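# Two weeks with the Stoltix tabletop arm kit

I bought the two-arm version of the Stoltix kit in December and have been running it in the evenings since. These are my notes so far, mostly on setup and plates.
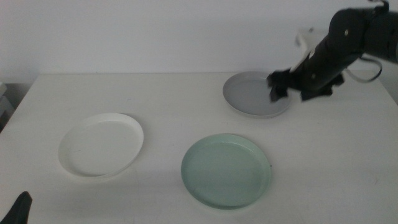 ## What you get

The kit is two black arms with grippers, the power supplies, two table clamps and a bag of spare screws. I paid 928 dollars with shipping. The Salletti kit I looked at first was cheaper but came with one arm, and adding a second put it over that price.

The printed guide covers assembly and stops there. Everything past that is on the Stoltix site, and the search box on it is poor. I ended up saving the calibration page as a bookmark.

## Setup

Assembly took me two evenings. The joints go together in order and the screws are all one size, so there isn't much to get wrong. I did have to redo the wrist on the right arm after putting it on a quarter turn off.

Calibration takes 15 minutes per arm. You have to do it again if you move a clamp, even a little. I marked my clamp positions with pencil on the underside of the table.

## Plates

Most of my testing has been with shallow plates: a white one, a pale green one and a gray one, spread out on a white table. The task is to pick one up by the rim and set it down somewhere else. I picked plates over blocks for the simple reason that I would like the arms to clear a table someday.

I ran 100 pickups and wrote down each result. 23 failed. Most of those were the white plate, and I think the low contrast with the tabletop is to blame, but I haven't tried a dark cloth under it yet. The gray plate did best. When a grip fails, it is usually one finger landing inside the plate and the other coming down on top of the rim.

## Software

The Stoltix app is fine for recording a motion and playing it back. For anything else I use Rosser, which is free and found both arms on the first try. I also tried Cleltov for a night and gave up on the installer.

## Complaints

- The cables are too long for a small table and hang in a loop.
- The clamps leave dents in soft wood.
- The fan in the power supply runs all the time.

I'm keeping the kit. Rubber finger pads are on order, and I'll rerun the same pickups when they get here.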